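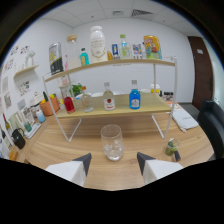

A glass with ice between the fingers of the hand-held gripper, drinks table, student robotics club, Adulside.

Let the students make the mess

There is an idea in school robotics that the students should work with clean problems. A cube, a flat mat, a line of black tape. I believed this for a long time and I taught like this for several years. Now I think it is mostly wrong, and I want to explain why, with the help of what our club in Adulside has done since the autumn.

Our club meets on Tuesday in the evening. We have 17 members, and most of them are between fifteen and eighteen years old. Until last year we prepared each spring for the Valtonen, a regional competition in which a small robot must move foam blocks from one zone to another. We were not bad at it. Our students learned to measure, to write code that does not crash, and to stay calm when the battery is low. I do not want to speak against these things. But I noticed that after the competition the robot went on a shelf, and the students did not want to touch it any more. When I asked one of them what the robot could do at her home, she thought for a while and said "nothing, we don't have foam blocks."

This answer stayed in my head during the whole summer.

In September we started a project that the students named Joltumus. The goal is to teach an arm to help with a drinks table: to take a glass, to put it near a person, to choose a bottle from a shelf. We do not program these movements step by step. The students hold a gripper in the hand, with a camera on it, and they do the task themselves many times. From these recordings the arm will learn later. The work of the club at this moment is the recording, and it is slow work.

Some parents asked me if this is still robotics. It is a fair question. A teenager who moves a glass with a plastic hand does not look like an engineer. One father told me that his son had built a full robot at eleven, and now he is "playing bar." I understand him. My answer is that his son has learned more about grasping in two months than in three years of foam blocks, and I will try to show it.

A foam block forgives everything. You can come to it from a bad angle, you can press too hard, and it is still a block. A clear glass forgives very little. It is difficult for a camera to see where the glass ends. With ice inside, the bottom of the glass is full of small reflections, and the students discovered by themselves that a recording with ice and a recording without ice are almost two different tasks. If a small cup with a piece of lime stands next to the glass, the second finger has less room. The person who holds the gripper feels it immediately in the wrist, and then he or she must decide: do I come from the other side, or do I move the cup first? This decision is the lesson. I could not have written it on a worksheet.

Then there is the shelf. At the beginning I wanted only two bottles on it, both of them opaque. The students voted against me. They said that a real shelf has a can next to a jar next to a yellow box with cartoons on it, and that a robot which knows only two bottles is a robot which knows nothing. So the shelf is full, the red bottle and the blue bottle stand together with the clear ones, and there are plants and a kettle farther away on the counter. I was afraid that this would make the work too hard. It did make the work harder. It also brought the first serious discussion about data that I ever heard in our club, when two groups could not agree if the order of the bottles should change after every recording or after every session. They argued until nine in the evening, and I had to turn off the lights.

I should be honest about the costs. Until now the club has 325 recordings, and 30 of them we had to throw away, mostly for the simple reason that someone forgot to say in the notes which glass was used. The students were angry about this, and they were right to be angry, but they were angry at their own notes, and the notes became better. The project also takes away time from the competition. This spring we will not go to the Valtonen, and for some of the older members this is a real loss, because a medal looks good in a university application and a folder of recordings does not. I do not have a good solution for this problem. I wrote them letters, and I hope that somebody reads the letters.

Another argument against us is that the learning part happens inside a software that the students do not understand. We use Dromia for the training, and it is true that most of them cannot explain what is inside. I take this criticism seriously. But I also could not explain the motor controller that we bought for the foam block robot, and no parent ever complained about it. What a student must understand is which part of the result comes from her own choices. With the recordings this is very visible. If all the recordings come to the glass from the right, she can predict what the arm will want to do, before any training begins.

I do not say that every club should set a drinks table. Maybe in your school it is a workbench, or a box of lost gloves. I only ask other teachers to be careful with the moment when we take away the difficult object to help the students. We do it with good intentions, and I still do it. Last week I wanted to remove the plant from behind the red bottle, and three people told me to put it back.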